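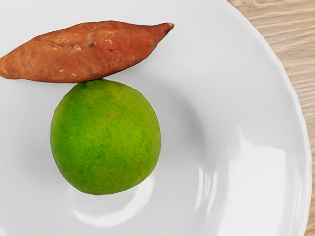
Why do sweet potatoes taste sweeter after slow baking?
Slow heat gives an enzyme in the root more time to turn starch into maltose, a mild sugar.

Week 9 handout -- Starch, Sugar and Heat
Instructor: Babita Bhatt. Kitchen lab with Līga Uibo, Monday, Prundberg Hall

I love this week! We finally get to put the enzyme chapter to work on dinner. The enzyme we care about is beta-amylase. It snips maltose units off the ends of long starch chains, but it can't do much while the starch is packed tight in its granules. Once the root warms up, the granules swell with water and open -- and off it goes. Keep heating and the enzyme itself unfolds and quits. So there is a window, and how long the root spends inside that window matters a lot.

A microwave races through it. A low oven lingers. Boiling sits somewhere between, and some of the sugar also wanders off into the water, so please don't pour that water away before you've tasted it.

Regular potatoes have far less of this enzyme activity, so they stay starchy however patiently you bake them. Try one next to a sweet potato and you'll see what I mean (well, taste what I mean).

Curing is the other half of the story. After harvest, the roots are held somewhere warm and humid for several days. Scrapes in the skin heal over, and sweetness builds during the storage that follows. Freshly dug ones can be surprisingly bland!

Acid: a squeeze of lime adds no sugar at all, yet it makes the flavor much brighter. We'll come back to this with the pH notes.

Reading: Jacobs, pages 170 to 178, then the short section on gelling that starts on page 311. Skip the math box.

For lab, bring an apron and your tasting sheet. Written answers to the two review problems go in the Covora folder before class.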